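1 min read

Pladley, 24 May 2025 – We're Kondbridge, a shared workshop in Pladley, and our cutlery sorter is finally ready to meet people! The Orakzai build began in February as a pile of black plates and pivot pins, and we've been practicing pickups at a kitchen table.

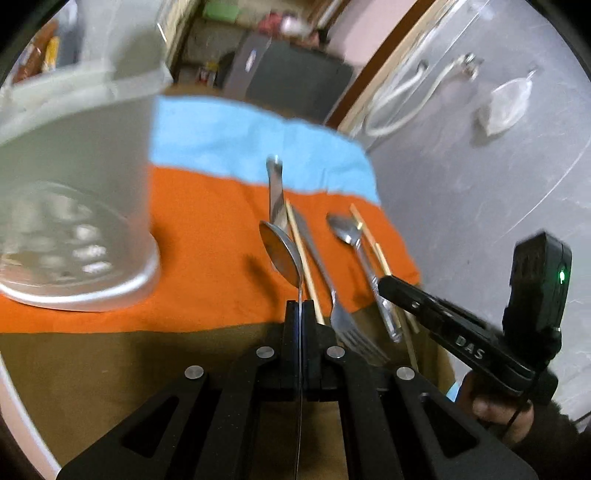 How much has it cost so far? We've spent $65 on parts, all from the members' kitty.

Spoons were my headache – that skinny handle wants to twist – so I've been trying different pads on the jaws.
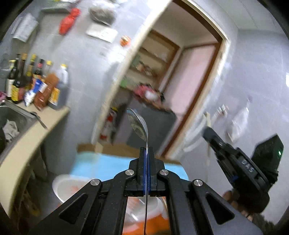
Come and try it

The open bench is at our Heltthorpe unit, it's free, and there's room for 8 people at a time.

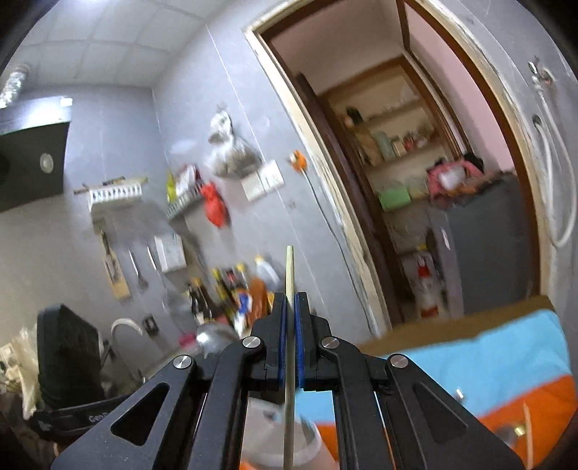

I'm writing the build notes now, and they'll be free too. The chapter on grip is the longest. A thin wooden stick held upright between two blue pads gets a whole page, and I could have filled three!

Comments

Can kids come along?

Love this. Please post the cutting plans for the arms!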